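Droveo Sequence Trainer - User Manual
Section 4: Preparing and starting a training run
Revision of November 19, 2021

4.1 Purpose of this section

This section sets out how to prepare a labelled collection, divide it, start a training run and store the resulting model. It applies to the recurrent and convolutional network types supplied with Droveo. Users who intend to train the unsupervised map type should read Section 6 first, as steps 4.4 and 4.5 do not apply to it.

It is assumed that the software has been installed as described in Section 2 and that the user holds a project account with write permission. Accounts with read permission can open finished runs but cannot start new ones.

4.2 Before you begin

Confirm that the following are in place.

- A project folder created with the Jolldale project tool. Folders created by hand will not contain the index file and will be refused.
- A collection in which every item has one label and one only. Items with two labels are skipped and listed in skipped.txt.
- Free storage of at least three times the size of the collection.
- The licence file for the current period, placed in the top level of the project folder.

Note: Labels are treated as plain text. "Seven", "seven" and "seven " (with a trailing space) are three different labels. The Check Labels command lists all labels in alphabetical order and should be run before anything else.

4.3 Importing the collection

1. Open the project and choose Collection, then Import.

2. Select the folder that holds the items. Subfolders are read unless the box marked Top level only is ticked.

3. Choose the label source. If labels are held in a separate table, the first column must contain the item name and the second the label. Any further columns are ignored.

4. Select Preview. The first 40 items are shown with their labels. Compare several of these with the original records.

5. Select Import. The window may be closed while the import continues; progress is shown in the status bar.

6. When the import has finished, open the summary. The demonstration collection supplied with the software should report 1798 items. If any other figure is shown, delete the import and repeat it from step 1.

Caution: Do not rename or move the source folder during an import. The import will stop at the next item and the partial collection cannot be resumed.

4.4 Dividing the collection

The collection must be divided into a training part, a validation part and a test part. The training part is used to adjust the weights of the network. The validation part is used to decide when to stop. The test part is held back until the model is complete, and should be used once.

1. Choose Collection, then Divide.

2. Enter the share for each part. The three shares must add up to one hundred per cent.

3. Enter a seed. The same seed applied to the same collection will always give the same division. The seed used in all worked results in this manual is 1009.

4. If the collection contains several items from one source, for instance many samples of handwriting by one writer, tick Keep groups together and select the column that names the source. Leaving this box clear will allow items from one writer to fall in both the training part and the test part, and the reported accuracy will be too high.

5. Select Divide, and then Lock. A locked division cannot be altered without the consent of the project owner.

Note: Small classes need particular attention. Where a label has very few items, a random division may leave the test part with none at all. The option Balance by label avoids this and is switched on by default from the August release.

4.5 Choosing the network settings

Settings are held in a plain text file named run.cfg. A default file is written when the project is created, and first-time users are advised to leave it unchanged apart from the entries below.

layers - The number of hidden layers. The default is four. Adding layers increases training time and does not always improve the result.

rate - The learning rate. If the training error rises sharply in the first few passes, divide this value by ten and start again.

batch - The number of items presented before each adjustment of the weights. Reduce this value if the run ends with a memory message.

passes - The greatest number of complete passes through the training part. The default is 600. Most runs will stop sooner under the rule given by the next entry.

patience - The number of passes allowed without any improvement on the validation part. When this number is reached the run stops and the best weights so far are kept.

Caution: Settings are read once, at the start of the run. Changes made to run.cfg while a run is in progress have no effect on it, but they will be copied into the run record if the file is saved before the run ends - this makes the record unreliable. Keep the file closed until the run has finished.

4.6 Starting the run

1. Choose Run, then New. Enter a name of no more than thirty characters, without spaces.

2. Select the locked division prepared in 4.4.

3. Select Check. The software passes a single batch through the network and reports any fault in the settings. This normally takes less than a minute.

4. Select Start. Two curves are drawn as the run proceeds, the upper for the validation error and the lower for the training error.

5. Observe the curves for the first several passes. Both should fall. A validation curve that turns upwards while the training curve continues to fall indicates that the network is beginning to memorise the training part.

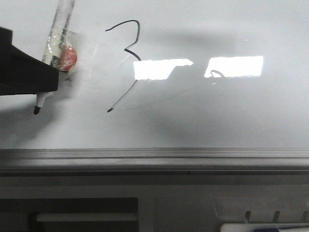

6. If the run must be interrupted, select Pause and wait for the message Weights stored. Closing the program without pausing loses all work since the last complete pass.

7. On completion, select Close run. The run record is then sealed and given a number.

4.7 Storing and sharing the model

Completed models are saved in the Upadhyay exchange format, which holds the weights, the settings and the list of labels in one file. Models saved in the older two-file format can be opened but not written.

To share a model with another site, choose Model, then Send to Brerneck. The Brerneck archive accepts only sealed runs. The receiving site must have the same major version of the software or a later one.

Note: The collection itself is not included in the model file. Where the receiving site needs to repeat the training, the collection and the division file must be sent separately, under whatever terms apply to the original data.

4.8 Messages during a run

E11 Label list changed. The collection has been edited after the division was locked. Divide it again.

E14 Not a number. The error has grown beyond the range that can be stored. Reduce the rate and restart.

E17 No improvement. The patience limit was reached before the first improvement. Check that the labels have been matched to the correct items.

E22 Licence not found. Confirm that the licence file is in the top level of the project folder and has not been renamed.

For any message not listed, see Appendix B. The run record should be kept until the matter has been settled, as support requests cannot be accepted without it.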